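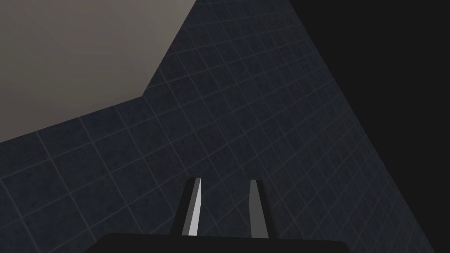
Prepositions of place are where we are going to spend most of this session, and I'd like you to settle in and take your time with them, as they are small words that cause a surprising amount of grief (even to people who have been speaking English at home for years!). By the end of the hour you should be comfortable with between, above, below, beside, towards and at the bottom of. Between is the friendliest one to begin with, because it nearly always wants two things and a space: there is a gap between the two fingers. Notice that we say between the two fingers and never between of the two fingers, which is a slip I hear every term and have great affection for.

Now, towards. Some of you will have seen it written toward, without the s, and both are perfectly good English. In these notes I'll keep the s, and I'd ask you to choose one and stick to it through a whole piece of writing. Towards tells us about direction, and it doesn't promise that anyone arrives. Compare these:

Bindu walked towards the library.
Bindu walked to the library.

In the second sentence she got there. In the first she may have met a friend on the footpath and gone for a cup of tea instead – we simply don't know.

Above and over give more trouble. Where one thing is higher than another and nothing is moving, you can often use either: the clock is above the door, the clock is over the door. With movement from one side to the other we want over, so the dog jumped over the fence. Agustina asked last week whether below and under work the same way, and the answer is mostly yes, although under is the one we use when something is covered. The keys are under the newspaper. Please don't put them below the newspaper, or we'll all be looking on the floor.

Practice, in pairs

Fill each gap with one preposition from today's list, then read your sentences aloud to each other.

The bakery is ______ the bank and the post office.
Leen parked her car ______ mine.
Write your name ______ the page, under the last line.
The children ran ______ the beach, but it started to rain and they turned back.
The temperature fell ______ zero overnight.

For next time

Write a paragraph of five sentences or more about a room you know well – your kitchen, the lounge, the office if you must – using at least four of today's words. Domingo, yours can be the shed, as promised. Bring it on paper if you can, double spaced, so there's room for my pencil.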